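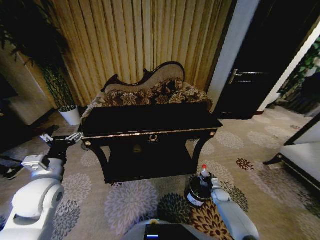 What is a formal living room for? Mostly it's for company, and for keeping the good furniture away from the people who live in the house.

4 min read

I grew up with one and I married into another, so I claim some authority. The second belongs to my father-in-law, Helge Isaksson, who bought his settee for 1590 dollars in a year when that was a serious amount of money. It has a carved back and a floral seat, and in 27 years I have seen people sit on it twice. One of them was a priest. The other was me, and I was asked whether I was feeling all right.

My position is that these rooms should be kept exactly as they are, with the curtains and the carved wood and the flowers on every surface that will take a flower, and that we should be allowed to drink water in them.

The fashion goes the other way. Friends of mine have torn out their formal rooms and put in what the builder calls a flex space. They have a sectional the color of oatmeal, and you can lie on any part of it in any direction, and after ten minutes you do, and then you're a person lying down at somebody else's house at four in the afternoon. A settee would never let that happen. You perch. Your back stays straight, you ask after people's mothers, and you go home at a decent hour. 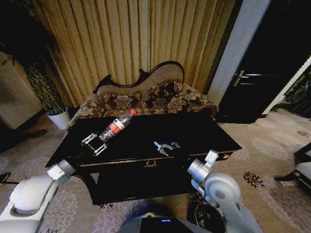

How do you get a white water ring off a lacquered table? Wipe it dry first, leave it alone overnight, and if the ring is still there try a soft cloth and a very small amount of furniture polish.

I give out that advice for free because the fear of the ring is what ruins these rooms. Every family has a story about the ring. In ours it was made in April, by a glass of iced tea, and it is discussed the way other families discuss a house fire. There was a period of coasters after that. Then there was a period of no drinks past the doorway, and you'd see grown adults standing in the hall finishing a ginger ale with their coats on.

All this to protect a table. I like the table. I like anything black with gold trim, I have the taste of a minor duke. But a coffee table that can't be near a drink has let its name down, and I don't see why the guests should go thirsty to cover for it.

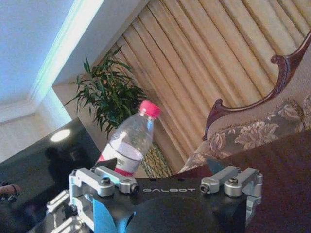

The plastic water bottle seems to me the fair compromise. Purists hate it. They say it spoils the look of a room with pleated curtains, and they're right, it looks like something left behind at a bus station. It also has a screw cap. You can knock it over on the best lacquer in the county and, provided the last person closed it, you've lost some dignity and that's all. I'd like to hear the same said for my mother-in-law's crystal.

I put this to Helge over lunch. He listened politely and said that a table like his would cost 200 dollars just to have refinished, and then he asked if I would mind moving my elbow. We were in the kitchen at the time.

He does let the plants have water in there. I've pointed this out to him too, that a houseplant enjoys privileges in that room which have never been extended to his own daughter. He says the plant stays where it's put.

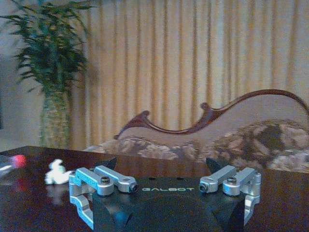

The tabletop, with greenery beyond it.

So I've started small. When we visit, I bring my own bottle, cap on tight, and I sit on the settee with it in my lap like a purse. I expect to have it on the table by Christmas.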